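Home | Games | Guides | Checklists | Forum

August, by Kobe Michiels

Pre-launch safety check for Usitholm, with my comments

So I run this list every time I put out a new build of my little town sim, and since a few of you asked (hi, forum people!) I'm posting the one I filled in on Friday night.

1. Save files
[x] Old saves load. I tried 4 of them, all fine, even the ancient one with the flooded harbor.
[x] Autosave survives a forced quit. Pulled the plug on it mid-harvest, lost one turnip.
[ ] Cloud backup. Not done! Flesia's sync kept timing out on me and I went to bed.
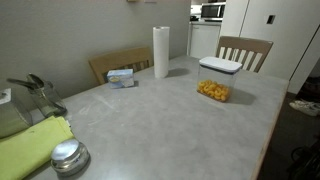

I'll have another go at that sync before anything goes live, because losing a town you've built for weeks is just awful and I've been there.

2. Flashing and sound
[x] Lightning can be switched off from the first menu.
[x] Volume starts at 4, so no more scared headphone users (sorry again).
[ ] Festival fireworks. Still too quick for my liking, needs slowing down. 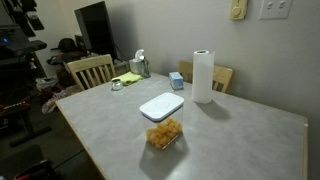

3. Chat and names
[x] Report button works in town chat.
[x] Rude word filter on. It blocks "Miah", the name of my own mayor, so I've added her by hand.

4. Shop
[x] Purchase cap holds at 1,000 coins a day.
[x] Parent PIN asked for on anything over 100.
[ ] Refund page. The link still goes to Odero, my old game. Fix before launch!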